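Fan Club Site Help > Known Problems > Photo Galleries & Episode Guide
Print this page | E-mail this page

Ticket: Talberg sisters gallery shows the wrong sister (and then no sister at all)

Opened 21 November 2020. Status: mostly fixed, see the end.

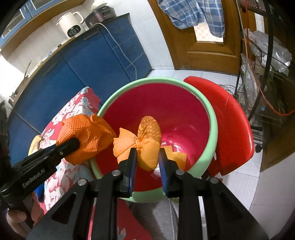
Okay, so a bunch of you wrote in over the past few days to say that clicking on Ilse Talberg's career page gives you her sister's photos, and I want to get everything down in one place before I forget what I tried. I've been running this fan site since the second season of Prurbridge, and I have never seen the galleries get this mixed up!

What was going wrong: you'd open Ilse's page, the bio was right, the list of TV roles was right, and then the gallery under it was all Marit. Red carpet Marit, talk show Marit, the perfume launch. If you hit refresh a second time the gallery went blank and you got the little gray box. Same thing on my phone and my laptop, so it wasn't your browser. Sorry to the people I told to clear their cookies.

First thing I tried was re-saving the page. No change.

Then I turned off the "related stars" box, which I've always been suspicious of because it slows everything down on the cast pages (if you've ever waited for the Prurbridge reunion page to load, you know). Also no change, so I turned it back on.

Next I went and counted. Ilse's gallery is supposed to have 300 photos in it and the site was only finding 267. That got my attention. The missing ones were the whole Rondura batch, from when she played the younger Araújo daughter for a season and a half. I checked the upload folder and the files are all there, they just weren't hooked up to anybody.

I wrote to Hugo Chauvin, who built the gallery plugin, and he got back to me the same night. He asked what I'd changed in March. Well – in March I merged the two sisters' joint page into separate ones, after that long argument on the message board over whether they should still share a page now that Marit has quit acting. I'd given both new pages the same short name by mistake, "talberg," and the gallery goes by the short name. It had been limping along on an old saved copy all this time, and when the host cleared that out, everything went to Marit because she's older in the database (and in life, by four minutes, as she'll tell any interviewer who asks).

So I renamed them "talberg-ilse" and "talberg-marit," re-linked the photos, and rebuilt the gallery list. That took two tries. The first time it quit halfway through and left me with an error 31, which Hugo says just means it ran out of time. I ran it again in smaller chunks and it went through fine.

Přemysl Vlček reported that the captions on the Rondura photos are still in the wrong order, so the one that says "Ilse at the season wrap party" is under a shot of the awards show. He's right, I see it too. I'm fixing those by hand, it's slow going, and I'm doing them in episode order, so the finale will be last.

Still open:
– Rondura captions, as above
– The net worth line on Marit's page is showing up twice
– Old bookmarks to the joint page go nowhere. I'll put in a redirect when I get a minute

If you still see the wrong sister, reply on this ticket with the page you were on and what you clicked to get there. Please don't e-mail me separately, I lose those.

Filed under: Site Help, Galleries, Talberg Sisters, Rondura
Print this page | E-mail this page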